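La funda negra de punto es lo primero que se revisa. En la planta de oficinas que Zerolcombe limpia en Zavala, la mano del robot se desmonta cada 10 turnos: se retira el tejido, se repasan las puntas plateadas con un paño seco y se comprueba que el pulgar cierre contra los otros dedos.

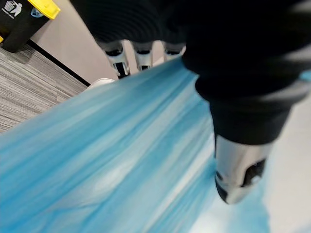
Para Kurkier, el ajuste delicado es la fuerza de agarre, porque una bolsa fina se rasga enseguida y una floja se escurre. Desde junio trabajan con 2 valores guardados.

La funda de repuesto, referencia 3367, la sirve Dirumia en paquetes de 4. Cambiarla lleva más de 10 minutos, casi todos dedicados a tensar el puño.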